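The Great Tredstead Trouser Fold
Gallery, December 12, 2018

Every winter the clothes exchange at Tredstead takes in more jeans than any town could reasonably have worn. They arrive in bin liners, in suitcases with one wheel, and once in a cello case. Somebody then has to fold them, and for the past few years somebody has been us.

The gallery is mostly about denim. If you came looking for the jumpers, they have a page of their own, and it is a good deal fluffier than this one.

A few notes before you scroll. The final tally was 359 pairs, counted twice because the first count gave 300 and the person doing it was eating soup. Prices stayed as they were last year, with children's sizes going for less and anything with a broken zip going for whatever you could look us in the eye and offer.

The sorting

We sort by waist, then by leg, then by argument. A label that says 34 can mean anything from 32 to a small marquee, so the tape measure has the last word. Sakda Jitpraphai brought his own tape from home and would not let it out of his hand, which we respected once we had seen the state of ours.

The pockets

Everything gets its pockets emptied before it goes anywhere near a pile. This year's takings: one door key, a great many tissues, a raffle ticket from an event in Brendau that none of us had heard of, a guitar plectrum and a shopping list reading "eggs, eggs, the other thing". If the key is yours, it is in the biscuit tin by the till. If the list is yours, we hope you remembered.

The fold

There are two schools. The Bošković method, named after the family who ran the stall before us, puts one leg over the other, tucks the crotch in, and folds up in thirds from the hem. It gives you a neat block that stands up by itself and looks like something out of a proper shop. The other school folds in half, folds in half again and goes for a cup of tea. It gives you something closer to a cushion.

We officially follow Bošković. By mid-afternoon the piles tell a different story.

For anyone who would like to do it properly at home, the trick is all in the first move. Pick the jeans up by the waistband and give them one good shake so the legs drop. Lay them down, back pockets outwards, and run your hand down from the hip to get the air out. If you skip this, every crease you leave in will be there in the spring, only firmer.

Stiff ones are easy. It's the old soft pairs that cause trouble, as they slide about and won't hold an edge. My own best time for a Bošković fold is 15 seconds, on a pair so starchy it practically did the job for me.

The difficult customers

Flares do not stack. We have tried them alternately, head to toe like sardines, and they simply lean. Dungarees are worse, having straps with opinions. Both now go on hangers, and the hangers go on the rail at the back, and the rail falls over at two o'clock every year without fail.

Then there are the pairs that have been washed inside out and never turned back. You put your arm down one leg, get hold of the hem and pull, and for a moment you are wearing somebody else's trousers as a sleeve. 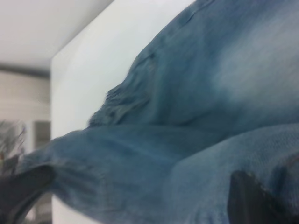 Faded blue outsold everything else, as usual. Black came second and white came nowhere, though we did sell one white pair to a man who said he was going to paint in them, so the shade may not last.

The leftovers

Just over 100 pairs were still with us at closing. The ones in good order have gone to the Plorska hall for their January sale, and the worn-out ones are being cut up for patches, draught excluders and, if the sewing group gets its way, a quilt. We have been promised a look at the quilt. We have also been promised it since last December.

Next time

We need more crates with lids, a rail with some moral backbone, and a second tape measure. If you have jeans to pass on, wash them, dry them fully and do up the button. Please leave the belt at home. We found four belts this year, all of them very nice, and you can come and collect yours from the same biscuit tin, where they are coiled up on top of the key.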